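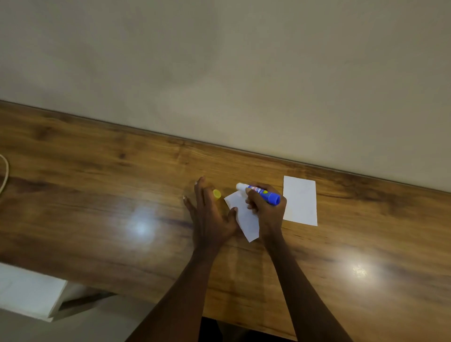
Glue on, cap off to the side.

Little folded paper packet, for seeds or buttons. You need one small sheet of white paper and glue. I use the Pleden fold, no scissors.

1. Fold the sheet in half, then in half agian. Glue the open edge – thin line, not a blob.

2. Pinch it shut, both hands. Count to 30.

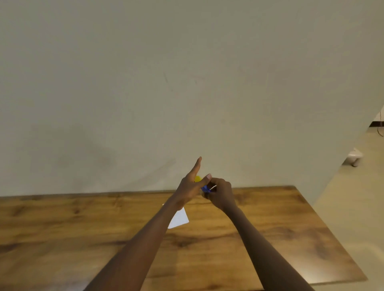
Both hands on it.

3. Lay it flat, hold the left edge, run a thumb along the bottom corner. Edges a bit off? Fine.

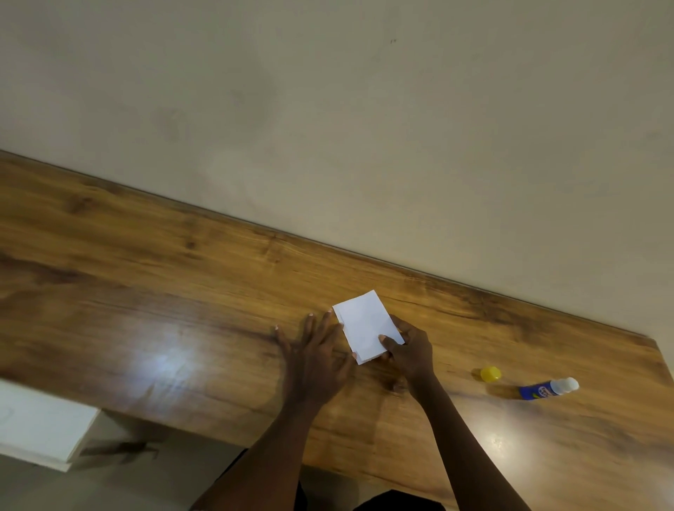 4. Cap back on teh glue. Leave packet 2 hours before filling.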